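Voir des stars au festival sans badge, mode d'emploi

Repérer l'hôtel d'abord. L'Otell loge presque toute l'équipe du film, entrée de service rue Virág. Arriver 40 minutes avant la montée des marches, pas plus tard.

Se mettre côté gauche des barrières, les voitures s'ouvre de ce côté.

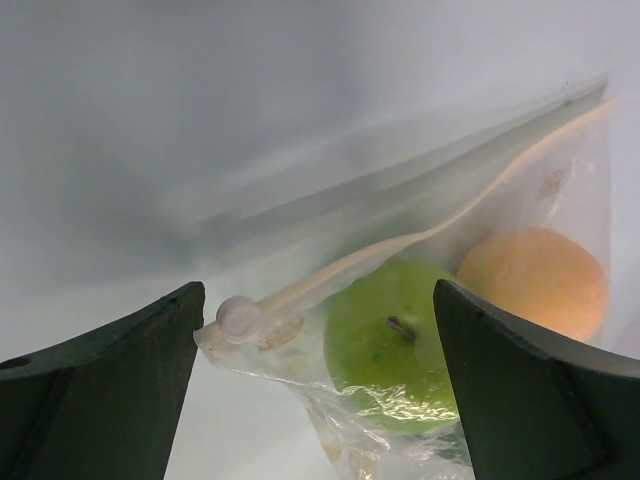
Ensuite, l'autographe. Feutre noir déjà débouché, photo papier à plat sur un carton. Dire le prénom, une seule fois. Pas de selfie en même temps, faut choisir. Orsolya Mészáros en a signé 31 en mai, puis fini, portière fermée.

Raté ? Sortie du dîner chez Emero, plus de 184 personnes l'an dernier mais ça circule bien.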